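Call for Participants: Reading Panel for Patient Leaflets
Zaluvance, Flollport office
Posted 7/16/22

Zaluvance writes and translates information leaflets for people who go home after a small operation. We are now looking for adults who will read our new leaflets and tell us where the text is difficult. You do not need any medical education. It is even better for us if you have none, for the reason that most patients also have none.

The leaflets of the present series are about care of a wound at home: how to wash, when to change the dressing, which signs mean that you must call the clinic, and when it is allowed to lift heavy things again. Some sentences in them were first written by specialists and later made shorter by us. We are not always sure that we made them easier.

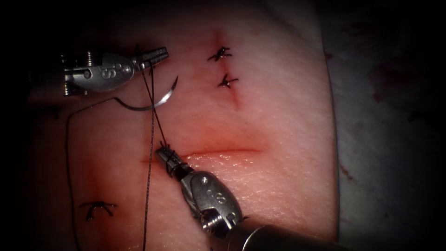

Instruments over a practice pad with incisions.

What you will do

You will come to 3 reading sessions in August. In each session you get two leaflets, a pencil and a quiet place. First you read alone and you underline every word or sentence which made you stop. After this, one of our editors asks you to explain the leaflet in your own words, as if you told it to a neighbor. There are no wrong answers and you will not get any grade. If you misunderstand something, it is our text that must be changed.

Between the sessions we will send you one short leaflet by regular mail. Please read it at home at your usual time and in your usual chair, and write on the margin what you think. We know that people read differently at the kitchen table than in an office, and we would like to have both.

Who can take part

You are 18 or older. You can read a newspaper article in English, with or without glasses. English can be your first language or your fourth. We especially welcome people who learned English as adults, people who left school early, and people who take care of an older relative. Employees of a hospital, pharmacy or publishing house can unfortunately not be accepted for this panel.

We have 6 places in every group. When a group is full, we will offer you another day.
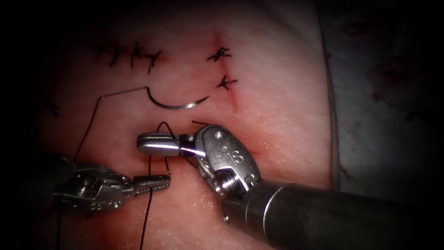

Knotted stitches on a practice pad, with needle and thread.

Payment and practical matters

Each participant receives 400 dollars after the last session. Who misses one session can still be paid for the others, but please let us know one day before. Bus tickets are paid back if you bring them with you. Coffee, tea and sandwiches are offered, and please tell us about allergies in your letter.

The sessions are in the Botha building, second floor, entrance from the parking lot. There is an elevator. The leaflets are printed in normal size, and a large print version can be ordered when you apply.

Your notes are kept without your name. When the leaflets are finished, 1,000 copies will be printed in the first run, and each participant gets a full set by mail.

How to apply

Write a few lines to Ntombi Nel, Reading Panel, Zaluvance, Botha building, Flollport. Tell us which languages you speak at home, what you like to read (also "nothing" is a good answer), and on which days of the week you are free. You can also leave your letter at the front desk. We answer every letter, also when we must say no.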